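Touchscreens Are Fine. Taking Away the Knobs Was the Mistake

July 2022

I test drove three small SUVs in a row last month and came home annoyed with all of them. The engines were fine. The seats were good, and one of them had the best cargo floor I have seen at the price. What bothered me was that in every one I had to look away from the road to turn down the fan.

The first was the Cirus. The dealer was proud of the screen, and it is a sharp one. To change the temperature you tap a small number at the bottom left, wait for a panel to slide up, then drag a bar with your finger. On a smooth road that takes a couple of seconds. On the patched stretch of county highway near my house I missed the bar twice and turned on the rear defroster. My own car is old enough to have three round knobs for the same job, and I couldn't tell you the last time I looked at them.

The usual defense is that people get used to it. Some do. I got faster over the afternoon. But getting used to it mostly means learning where to look, and you still have to look. With a knob your hand finds the edge, you turn it, and you feel the clicks. The flat glass gives you nothing to feel, so your eyes have to do that part of the work too.

Other trades take fine control with the hands very seriously.

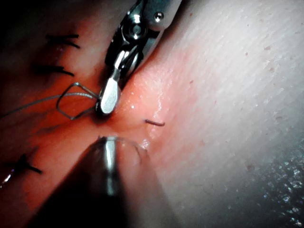

Surgical instruments at work in tissue.

Car companies used to take it seriously too. You could shut your eyes in a parked sedan and name every switch by its shape. The window switches were different from the lock switches. The hazard button was large and stood by itself. Somebody had been paid to think about that, and it showed, even in cheap cars.

The Grodstead was the second one I drove, and it does better than the Cirus in one way. It keeps a real volume knob. Then it puts the heated seats two menus deep, under a picture of a chair that also covers massage and lumbar support. I live where it gets cold. In December I want the seat heater on before I have my belt buckled, and I am usually wearing gloves. The salesman said the screen works with gloves if you go into settings and raise the touch sensitivity. You have to take your gloves off to do that.

My neighbor Sorcha Carroll bought a Grodstead in the spring and she disagrees with me on most of this. She likes the screen. She sets everything once and leaves it on automatic, and she uses her voice for the rest. I rode with her to try it. "Warmer" worked right away. "Turn off the rear wiper" got us directions to a restaurant. She said that was the first time it had gone wrong, and I believe her, but I don't want to talk to a wiper in the first place. If I have the radio on, or a kid asleep in back, a stalk is better.

Cost is the real reason for all this, and I wish the companies would say so. A row of buttons needs tooling, wiring, backlighting and somebody to check that they all press the same way. A screen has to be there anyway for the backup camera. Once it is there, every button moved onto it is money saved. I understand that. I would just like to have seen some of it come off the sticker. The Cirus I drove had a trim package that added $200 for floor mats and a cargo net.
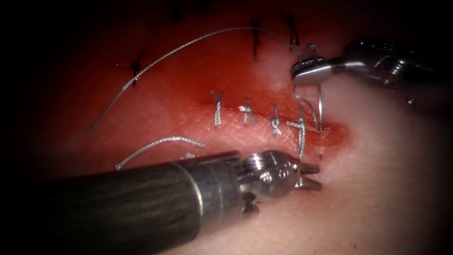

There is also the matter of how these cars will age. A knob that breaks is a knob you replace. When the screen goes on a car that runs everything through it, you have lost the heat, the radio, the clock and in some cases the glove box, which on one version of the Grube opens from a menu. I asked the service desk what a new screen costs out of warranty. The man did not have a price and said they hadn't needed one yet. Fair enough on a new model. I keep cars a long time, though, and I would like to know before I sign.

The Grube was the third drive and the one I wanted to like. It has the good cargo floor. It rides well and it fits in my garage with room to walk around it. It also has a thin strip of touch-sensitive plastic below the vents that is supposed to stand in for buttons. The strip is not lit at night. I went back after dark to check, and the second salesman confirmed it as though it were a styling choice. I suppose it was one.

The one hopeful sign I have come across is from Skolura. Its regional brochure says the next version of its small wagon, planned for 2028, will go back to separate dials for temperature and fan. That is a long wait for a dial, but at least somebody there has been listening to owners. I would pay up to $200 more for the same car with those dials in it today, and I would tell the dealer why.

I am not asking for the screen to go away. Maps are better on a big display, and so is the backup camera. Phone calls are easier to manage. Leave all of that where it is. Then give me a volume knob, two dials for the climate, real switches for the seat heaters and defrosters, and a wiper stalk that does every job a wiper has.

If you are shopping this year, try the controls before you try the engine. Ask for the keys, sit in the lot, and change the fan speed without looking down. Do it with gloves on if you live where I do. I have put off buying until winter, and I'm having the brakes done on the old car next week.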